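Cullico Trails: a data set of dog-friendly walks

README, version 2, March 2021
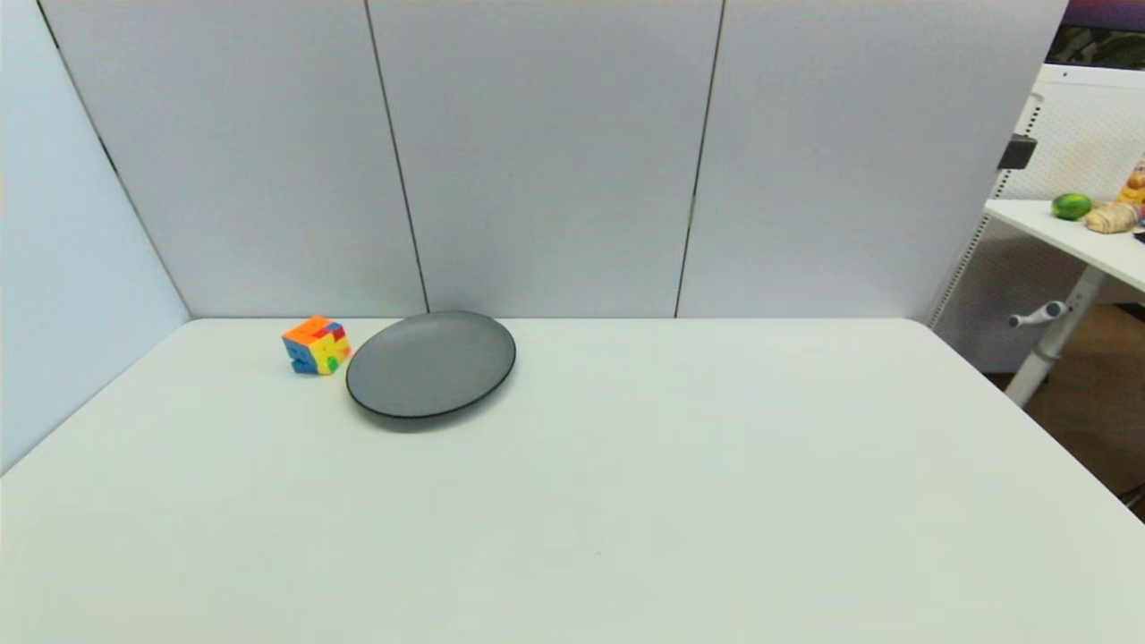
Cullico Trails is a table of walking routes where dogs are allowed, with one row per route and a second table of parking areas and trailheads. It started as a spreadsheet kept by the Dillano walking group and was turned into a proper data set so that other people could use it in maps and trip planners. Version 2 replaces the first release from September. The old files are still in the folder named old, but please don't build anything new on them.

What's in it

The main file, routes.csv, has 600 rows. The second file, access.csv, has 235 rows, one for each place where you can leave a car. Several routes often share the same parking area, so join the two on access_id and don't expect a one-to-one match. The file notes.csv holds 1,479 short comments from walkers, each tied to a route.

Columns in routes.csv

route_id - a plain number, never reused
name - the name on the trailhead sign, or the local name if there is no sign
access_id - the parking area where the route starts
length_mi - length in miles, measured along the track
climb_ft - total climb in feet
leash - required, under control, or unknown
season - months when dogs are allowed, blank if all year
water - yes if there is a stream or pond a dog can drink from, no if not, blank if we don't know
ladders - yes if there are ladders, stiles or steps a large dog can't manage
checked - the year a member last walked it

How it was collected

Members walked each route with a phone or a handheld GPS and saved the track. Tracks were cleaned in Flelex, which removes the jumps you get under thick trees and in narrow gorges. Lengths come from the cleaned tracks. Climb figures come from the elevation layer and not from the phones, which disagreed with each other too much to be useful.

Leash rules were copied from signs at the trailhead. Where the sign and the land manager's website said different things, we kept the stricter one and said so in notes.csv.

Known problems

Climb is too low on routes under 500 feet of total climb, especially along the shore. The smoothing step flattens small hills.

The beach routes have complicated season rules, with hours as well as months. The season column only handles months. Read the notes for those.

Route names with accents were damaged in the first release. They are fixed here, but a few that begin with La may sort in an odd place, depending on your software.

The water column was filled in mostly in spring. Small streams marked yes may be dry by late summer, so carry water anyway.

Coverage is uneven. Woods and conservation land close to Dillano are well covered, and the mountain routes are thin. A blank area on the map only means we haven't walked there.

Use

The data is free to use and change, as long as you credit Cullico Trails. Rules on the ground can change at any time, and the sign at the trailhead always wins over this table.

Corrections

Open an issue with the route_id and what you found. A photo of the sign helps with leash and season changes. For a new route, attach the track as a GPX file and leave the length and climb blank - we fill those in so they are all measured the same way.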